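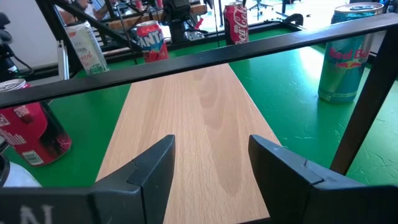
Call for Participants: Home Workshop Noise and Sleep Study

Posted in February by Amparo Pacheco, Participant Office

The Quintana Institute for Household Health is seeking adults who do woodworking at home to take part in a study of evening noise, hearing and sleep. The study is directed by Dr. Aba Zakaria and carried out with the Urken Hearing Clinic. It will enroll 253 participants.

Background

Many people who build furniture, turn bowls or repair instruments as a hobby do so after work, in a garage, basement or spare room. Sanders, planers and shop vacuums are commonly run in the hours before bed. Rules for noise at work do not apply in these spaces, and little has been recorded about how hobby use affects hearing or rest. The study will compare nights that follow workshop activity with nights that do not, in the same households.

Who may apply

Applicants must be 21 years of age or older and must have used at least one powered woodworking tool at home in each of the past three months. They must live within the Institute's service area and expect to remain at the same address until the study ends. Hand tool users are also invited to apply, provided they meet the requirement above. Members of the same household may apply separately.

Persons who work night shifts, who are being treated for a sleep disorder, or who have had ear surgery in the past year are not eligible. Hearing aid users are eligible and should state the make of their device on the form.

What is involved

Participation lasts ten weeks. Each participant will attend two hearing tests at the Urken Hearing Clinic, one at the start and one at the end. Each test takes 40 minutes. Between visits, participants will wear a Gokitz wristband at night and keep a short written log of workshop hours, tools used and any hearing protection worn. A sound meter will be placed in the workshop and a second one in the bedroom. The meters store sound levels only and do not record speech.

Participants are asked to continue their usual projects. They should not buy new equipment or change their working hours for the purpose of the study. Ear protection should be worn as it normally would be, and no participant will be asked to go without it.

Payment

Participants who complete both clinic visits and return the log will receive $700. Those who complete the first visit and at least five weeks of the log will receive $200. Parking at the clinic is free. Wristbands and meters remain the property of the Institute and must be returned at the second visit.

How to apply

Application forms are available at the front desk of the Institute and by mail on request. Completed forms should be addressed to Visitación Olmedo, Enrollment Coordinator. Selected applicants will be called between 9 a.m. and 4 p.m. and invited to a short interview. Questions about privacy or consent may be directed to Lutz Reuter in the Office of Research Review. A participant may withdraw at any time without giving a reason.

Recent notices

Part-Time Audiology Assistant, Urken Hearing Clinic
Call for Participants: Kitchen Air and Asthma
Gestavik Library Talk: Hearing Loss After Fifty
Records Clerk, Evening Hours
Results Mailed to 2,000 Households in Water Survey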